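Meditation Hall Safety Walk-Through, with my comments
Hall: Adico retreat house, ground floor
Date: 30 July 2024
Walked by: me, with Vicente Núñez holding the ladder and the keys

Same sheet as last time, plus a few items I added after the December retreat, when we had 44 people sitting in a room that really wants fewer. OK means OK, FIX means somebody needs to do something before the Abugri group arrives for their silent week.
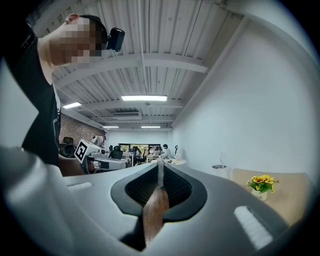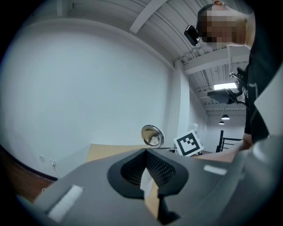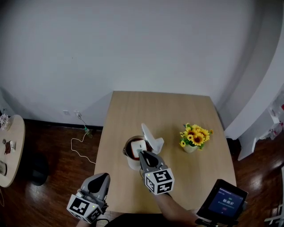
ENTRANCE AND SHOES

1. Doorway clear to full width: OK. The shoe rack has finally moved to the side wall. Please leave it there! People come out of a long sit with numb feet and they will walk into anything.

2. Shoe area lit for early sitting: FIX. The bulb over the rack is dead. Vicente had one spare in his pocket and it was the wrong fitting, so it's on the shopping list.

3. Step edge marked: OK. The yellow tape from Hirusar has held up better than I thought it would.

SITTING AREA

4. Aisle down the middle, wide enough for two people side by side: FIX. The mats have crept inward again. I know everyone likes to be near the front, but the aisle is the way out. I've chalked the line on the floorboards.

5. Cushions and benches sound: mostly OK. I sat on every bench myself (nice way to spend a morning). Two have a loose leg and are in the storeroom with a note on them. Don't bring them back out, even if we're short.

6. Chairs for those who can't sit on the floor: OK. They're along the back. Ohemaa Mensah asked for a couple with arms, so people can push themselves up, and I agree with her.

7. Walking meditation path free of rugs and cords: FIX. The cord for the teacher's microphone still crosses it. Run it behind the platform.

SHRINE AND OFFERINGS

8. Candles in deep glass holders on a metal tray: OK on the main shrine. FIX on the small side shrine, where I found a bare taper stuck in a saucer. It's a lovely gesture and I don't want to scold anybody, but that shrine has a cloth on it.

9. Incense in sand, away from the hangings: OK. One stick at a time, please. We had a visitor with asthma last winter who spent most of the chanting out on the porch.

10. Flower water changed and vases steady: OK. Push the tall one back from the edge a bit.

11. Someone named to put out the flames after evening chanting: FIX. The sign-up sheet is blank for the whole retreat. I'll take the first night.

EXITS AND ALARM

12. Both exits open from inside without a key: OK. The garden door sticks — shoulder it and it goes — but I'd like it planed before the wet weather.

13. Alarm heard in the hall with the doors shut: OK. It's very loud. Warn people at orientation, because hearing that in the middle of a silent sit is no joke.

14. Extinguisher in date and on its hook: OK. Wotau serviced it and signed the tag.

15. Silent-retreat rule explained: FIX. New people need to hear out loud that the silence stops if there's a fire or someone feels faint. Last time a woman sat there dizzy until the bell because she thought she wasn't allowed to speak. Put it in the welcome talk and on the door.

TEA AND WASHING UP

16. Urn on a level surface, tap not dripping: OK.

17. Hot drinks stay out of the sitting area: OK so far. Remind the evening group, who are the worst for it (and I'm in the evening group).

18. Allergy list by the serving hatch: FIX. It's the list from the last retreat. Ohemaa has the new forms.

STILL OPEN

Bulb, mats, mic cord, side shrine, candle sign-up, welcome talk, allergy list. Vicente is doing the bulb and the cord, and I've got the rest apart from the allergy list. If you fix something, put your initials next to the number on the paper copy in the office.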